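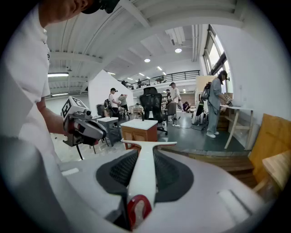

Robots don't know what's fair or safe. People have to write that down for them, and then people have to stick to it too. So there are rules, lots of them. Some are for the robot and some are for the humans who teach it. One of the first human rules is all about the floor, and you can see why when cables run right across it and somebody is leaning over a table with a headset on, busy with a cardboard box. Look where your feet go!

Rule one at Zulovow, where I help out: know where the cables are. Before you start. Not after you trip.

Rule two. Bags and backpacks get their straps done up. A loose strap can catch on things. Takes 2 seconds to fix.

Rule three, stop means stop. Anyone can say it. Even a visitor, even a kid. Everybody puts their tool down and waits untill the person who said it says go.

What about the robot's own rules? Those are called standards. A standard is a set of rules lots of people agreed on, so a robot built in one town is as safe as one built far away. Like bike helmets. You don't test yours by falling off, somebody checked that kind of helmet already.

Some things a robot rule might say:

Go slow near people.
Have a big stop button that is easy to reach.
Don't squeeze harder than you need to.

That last one is tricky. An egg and a brick need very different squeezes. On our Lumel project we wrote 14 rules just for picking things up. Fourteen! The first list had 33 and it was too long to remember so we cut it.

Also, privacy. Cameras see faces. A good rule is ask first, and if a person says no then its no.

Try it at home. Pick a job, say, putting away socks. Write the rules for a robot that has never seen a sock. Where do they go? What if there's only one? What if the cat is in the drawer?

Then get a grown-up to be the robot and follow your list exactly. Fix the rules that went wrong and go again.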